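Open Day at the Darnwood Workshop – Photo Gallery

On 2019-09-06 we opened the doors of our robot workshop in Darnwood to neighbors, school classes and everybody who was curious. It was our second open day, and it was much fuller than the first one. In the morning came mostly families, and after lunch came people from local companies, who had many questions about cost and safety.

The program had 11 stations. At the entrance you could drive a small cart with a joystick, and in the back room the team from Predbridge explained how a robot is taught a new movement. The talk in the seminar room was given 2 times, because the first time there were not enough chairs. We are sorry to all who had to stand in the hallway!

The station with the longest line was the kitchen table. The task there was to pick up steamed buns and put them on a plate. It sounds easy, but a bun is soft and has no flat side, so it is a good exercise for the fingers of a robot. We prepared this station already in August, and we ate a lot of buns in that time – some of us do not want to see one until winter.

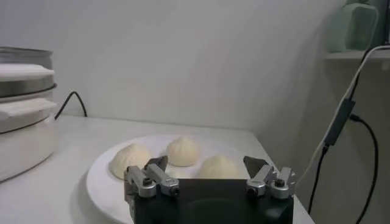
Three buns on the plate, with the gripper open in front of them.

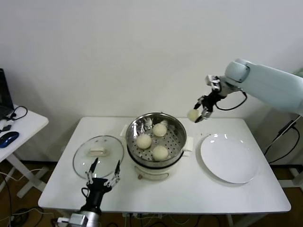 One bun held above the table, between the steamer and the plate. Three more are in the basket.

Anneliese Kuhlmann wrote to us on the Monday after that her two sons now want to build a robot at home, and she asked if a school class could come for a whole morning instead of 15 minutes per station. She also found that the explanations were sometimes too fast for the younger children, and that a simple sheet of paper to take home would have helped them more than the long talk. We have passed this on to everybody who will plan the next open day.

School classes can visit us by appointment. Please write to Rosemarie Reinholz at the front desk and tell her the age of the children and how many of them will come. The workshop is on the ground floor, and the entrance from the parking lot has no steps.

If you took pictures yourself and would like to share them here, we are happy to receive them – please send only pictures where the people in them have agreed.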